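# 化妆海绵和合成毛刷洗完仍有残留，粉底上脸起斑块，问题出在清洗还是干燥？

**提问人：Sunee Limsakul**

主要给人做试镜定妆和证件照妆，底妆用油性膏状粉底加少量硅基妆前乳，工具是合成毛刷和非乳胶海绵。从February开始出现一个稳定复现的问题：前一天洗过的工具，第二天上妆时粉底在脸颊外侧和下颌线附近结成小斑块，推不开，再压一层散粉就更明显。同一块粉底换成全新的海绵，没有这个现象。

目前的清洗流程：

1. 刷子用流水冲湿，水温手感微温。
2. 掌心取中性洗手液打圈，冲净，重复一遍。
3. 海绵浸湿后挤压，用同一种洗手液搓洗，冲到水清。
4. 刷子平放，海绵放进有盖的收纳盒，过夜。

已经排除的因素：

- 粉底批次。换过两个批次，结果一样。
- 妆前乳。不涂妆前乳，斑块减少，但没有消失。
- 客人肤质。干性、混合性都出现过，我自己脸上也试出来了。
- 散粉。不压散粉时斑块已经存在，只是不容易看清。

手头的清洁产品有Drosley的固体刷皂和Kimer的速干型刷具喷雾，前者买了没怎么用，后者只在两位客人之间应急。想问三件事：

- 斑块是洗涤剂残留、旧粉底残留，还是工具含水量不对？
- 有没有不用仪器的办法把这几种情况分开？
- 海绵要不要每次用完就换？成本上不太能接受。

补充：洗的时候挤出来的水看着是清的，海绵也没有明显异味。刷毛干后手感略涩，根部比尖端硬一点。

---

**Leokadia Zieliński**

刷毛根部发硬这一条信息最有用，基本可以指向旧粉底没有洗出来。下面按原因、判断、流程的顺序写。

## 原因

膏状粉底的主体是油脂、蜡和粉体，很多配方还含有挥发性较弱的硅油。普通洗手液的表面活性剂浓度不高，配方针对的是皮肤表面的皮脂和灰尘，对蜡和硅油的乳化能力有限。洗的时候表层的粉体被冲走，水就变清了，但刷毛之间和海绵孔隙里仍留着一层油膜。水清只能说明松散的色粉没有了，不能说明油相已经去除。

第二天这层旧油膜遇到新粉底，会出现两种情况：

- 旧膜里混着粉体，受热受压后成团脱落，形成颗粒感斑块。
- 旧膜改变了刷毛或海绵表面的吸附，出粉量局部偏高，形成片状斑块。

你描述的“推不开、压粉后更明显”，两种都可能有。

洗涤剂残留也会引起类似现象，但通常表现为底妆发滑、分离、边缘起白，位置不会固定在脸颊外侧和下颌线。这两处固定出现，更像是手法上最后收尾的位置，工具用到那里时负载的旧料和新料最多。

## 判断方法

不需要仪器，需要白色无纺布、一杯温水和一点植物油。

**测旧粉底残留。** 取洗净并完全干燥的刷子，在白色无纺布上滴几滴植物油，刷头垂直压住打圈半分钟。布上出现肤色印迹，就是油相没洗干净。海绵同理，把油滴在海绵表面，挤压后用布擦。

**测洗涤剂残留。** 取另一把洗净的刷子，放进透明杯子的温水里，搅动后静置。水面出现细密且不易消散的泡沫，就是冲洗不足。做之前杯子本身要用清水多冲几次，否则结果没有意义。

**测含水量。** 海绵用干毛巾包住，手掌用力压一次。毛巾上有明显水印，说明海绵处于半湿状态。半湿海绵配油性膏体容易局部排斥，效果是一块有一块没有。

三项都做，不要只做一项就下结论。残留和含水量可以同时存在。

## 流程

针对油性膏体，建议把清洗拆成溶解和乳化两步，顺序不能颠倒。

1. 工具保持干燥，不要先沾水。先沾水会让油相外面包一层水，后续的油不容易进入。
2. 刷头蘸少量卸妆油或植物油，在硅胶垫上打圈，直到油变成均匀的肤色。海绵把油滴在用脏的部位，用指腹按压。
3. 用纸巾吸掉多余的油。
4. 加少量温水，工具表面变成乳白色后，再上Drosley这类固体皂。固体皂碱性一般偏高，接触时间控制在一分钟之内，不要泡着。
5. 刷头朝下冲洗。朝上冲水会进入金属管，时间长了胶会松，刷毛根部也会积料。
6. 海绵在清水里浸没，反复挤压和回弹，换水，直到挤出的水没有泡沫。只放在龙头下面冲，内部换水效率很低。
7. 刷头用毛巾顺毛挤干，倒挂，或者让刷头伸出台面边缘悬空平放。海绵放在镂空架上，不要加盖。

水温保持在手感微温即可。热水有助于溶解蜡，但对刷管里的胶不利，合成纤维也可能变形。

## 清洗场地

这一点容易忽略。油溶之后的乳化液含有大量粉体和蜡，倒进水槽后会附着在表面，下一把刷子放上去就重新沾上。尤其是表面带纹理或者沟槽的水槽，需要单独清理。建议在水槽里放一个盆，洗刷全部在盆里完成，工具不接触槽体。盆用完后先拿纸巾擦掉油，再用洗洁精洗。

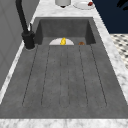
## 海绵更换

不需要用一次换一次，但也不适合按年算。给客人用的和自己用的标准不同：

- 接触多位客人的海绵，原则上一人一块。海绵内部无法通过家用方式可靠消毒，酒精喷表面只能处理表面。
- 自用海绵，出现切面毛糙、回弹变慢、洗后仍有色块中的任意一种就更换。
- 剪开一块旧海绵看截面，是最直接的检查方式。颜色渗到中心，说明这一批都该换了。

想控制成本，可以把海绵的工作转移给刷子。大面积铺底用密实的合成平头刷，海绵只做最后的按压，甚至可以改用一次性三角海绵，从大包装里取，单块价格低得多。

我自己的记录：同一款膏状粉底，改成先油后皂之后，刷子洗了17次，油测试没有再出现肤色印迹。改之前第二次就有。样本只有一把刷子，仅供参考。

关于Kimer喷雾，速干型一般以醇类和挥发性溶剂为主，用途是两次使用之间去除表面浮料，喷完擦掉。它会把溶开的油相往根部推，所以用得越多，越需要定期深洗。喷雾不能代替水洗。

---

**Thepsuriya**

楼上太复杂了。我一直用洗洁精，厨房那种，洗得很干净，刷子用了好几年没坏。海绵直接扔洗衣机，套个网袋。

起斑块的话我觉得多半是妆前乳和粉底打架，硅的配硅的、水的配水的，配对了就没事。

> **Leokadia Zieliński** 回复：洗洁精去油能力够，合成毛可以用，天然毛不建议，脱脂会让毛鳞片张开。洗衣机洗海绵的问题在于衣物纤维会嵌进孔隙，而且甩干后外干内湿。妆前乳的因素提问人已经单独测过，去掉后斑块减少但仍存在，所以它是叠加因素，主因在别处。

> **Thepsuriya** 回复：行吧，我用着没问题。

---

**Lullel彩妆工具修补**

补充干燥部分，前面只提了一句。

店里收过不少刷毛根部发硬的刷子，拆开以后金属管内有两类东西，一类是粉底和蜡，一类是皂垢。硬水地区第二类偏多。固体皂里的脂肪酸盐遇到钙镁离子生成不溶物，冲不掉，干了之后手感就是“涩”。提问人说刷毛略涩，这一条也要查。

检查方法：取一把发涩的刷子，刷头部分浸入稀释的白醋，300毫升水加一小勺，浸两分钟，只浸毛不浸管，然后清水冲净晾干。如果手感明显恢复顺滑，就有皂垢。没有变化，回到前面说的油相残留。

以前只用洗手液的话，要看成分表。部分洗手液本身是皂基，同样会产生皂垢；氨基酸或者糖苷类的基本不会。换成Drosley固体皂之后如果当地水硬，最后一遍冲洗改用纯净水，用量不大，一小盆够几把刷子。

干燥时间的参考：

| 工具 | 放置方式 | 完全干燥 |
|---|---|---|
| 小号眼部刷 | 倒挂 | 隔夜 |
| 密实平头底妆刷 | 倒挂 | 隔夜到一整天 |
| 非乳胶海绵 | 镂空架，不加盖 | 一整天或更久 |

表里的前提是室内湿度不高。湿度计到53还算正常，再往上就要延长，或者用小风扇冷风吹。不要用吹风机热风，也不要晒。

密实底妆刷表面干了、芯里没干的情况很普遍。用拇指把刷毛拨开摸根部，发凉就是还有水。这种状态拿去蘸膏体，前几笔正常，压力一大，水从芯里出来，底妆就开始分块。现象和提问人说的相当接近。

建议准备两套工具轮换，一套用，一套干。单套工具每天洗每天用，干燥时间无论如何都不够。

---

**Sunee Limsakul 补充**

三项测试做完了，结果贴一下，供后来的人对照。

- 油测试：平头底妆刷有明显肤色印迹，斜角刷有浅印，海绵印迹最重。
- 泡沫测试：刷子没有，海绵有少量，静置后没散完。
- 含水量：收纳盒里过夜的海绵，毛巾上有水印。
- 白醋：手感有改善，不大。洗手液成分表第二位是月桂酸钾，属于皂基。

剪了一块旧海绵，颜色渗到中间了，这一批已经全扔。刷子按先油后皂的顺序重洗，洗了两轮，平头刷第二轮之后油测试才干净。之后在自己脸上试了半张脸，左边用重洗过的刷子，右边用没处理的斜角刷，右侧下颌线仍然起块，左侧没有。

客人用的海绵改成一次性三角海绵。收纳盒不再用来放湿的东西。

还有一个没解决的：斜角刷重洗后毛峰有点分叉，用纸巾卷起来定型过夜，恢复了一部分。如果有人知道合成毛分叉能不能完全恢复，请继续回复。

> **Lullel彩妆工具修补** 回复：合成毛受热变形的基本回不去。如果只是洗后走形，冲洗后趁湿用护刷网从刷柄一端往上套，网口略高于毛峰，倒挂晾干，做几次再看。毛尖已经开花的只能降级去刷遮瑕或者清理眉形边缘。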